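About Fusdale

Fusdale is an independent service that monitors the availability of messaging, photo sharing and video apps. We record when an app stops responding, how long the fault lasts and which of its functions are affected, and we publish what we find on a public status page that anyone can read without an account.

The organisation was founded by Bilal Saab and Bilal Abu Hammour, who had previously worked together on network support for a regional internet provider. Customers would ring to say that their connection had failed when the fault lay with a single app. Staff had no neutral place to check, and neither did the customers. The first version of the status page covered two apps and was updated by hand.

Today we follow 14 apps through a network of 927 test points in homes, libraries and small offices. Each test point signs in to a test account, sends a message, loads an image and records the time taken. No personal messages are read or stored at any stage. Results are passed to Cilau, our reporting system, which compares them with the usual behaviour of the app at that hour. An incident is opened once test points in more than one region show the same fault.
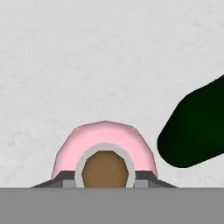 How does Fusdale decide that an outage is over?

An incident is closed when sign-in, sending and loading have all returned to their normal range at the affected test points and have stayed there for two hours. If the fault comes back within that time, the original entry remains open and the new readings are added to it.

User reports are also accepted through the form on the status page. They are handled by our duty desk, known as Issa, and are displayed separately from the measured results. A sharp rise in reports will prompt a closer check of the readings, but it does not open an incident by itself. Reports that name other people or include screenshots of private conversations are deleted.

Fusdale is funded by subscriptions to Jastusard, an alert service for newsrooms, schools and businesses that rely on outside apps in their daily work. Subscribers receive notices by email or text message and may download the full incident history. Public pages carry the same incident entries at the same time – paying customers are not told first. We do not accept advertising or payment from the companies whose apps we monitor.

Those companies are welcome to respond to an entry. Their statements are published in full beneath the incident, with the time of receipt. Where a company shows that a reading was wrong, the entry is corrected and the earlier wording is kept on view.

Media organisations may quote our incident entries with credit to Fusdale. Enquiries about test points, corrections and subscriptions should be sent through the contact page, with the incident number where there is one.

Page last reviewed: Sep 25, 2020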